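3.2 Collecting demonstrations

All demonstrations were given by remote control. The operator moved the KUKA arm with a handheld controller and closed the gripper with a trigger, while a fixed camera recorded the bin. Each demonstration covered one grasp, from the approach to the lift. Two operators recorded 3,477 grasps in April, and we held out 323 of them for testing.
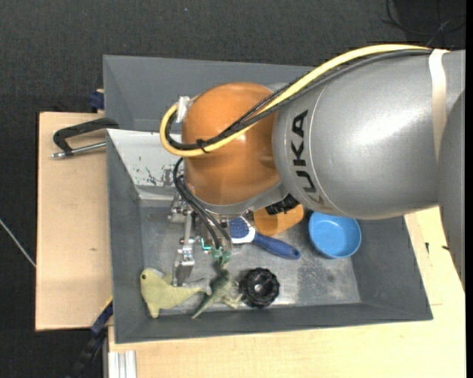
Figure 2. The gripper over a plush seal toy in the bin, with other toys and household items nearby.

Soft toys and rigid items were mixed on purpose. Operators were free to choose any object — we gave no order — but had to release the trigger before starting a new approach. Grasps that took longer than 16 seconds were dropped. The controller mapping follows Ilie, with the wrist rotation slowed by half.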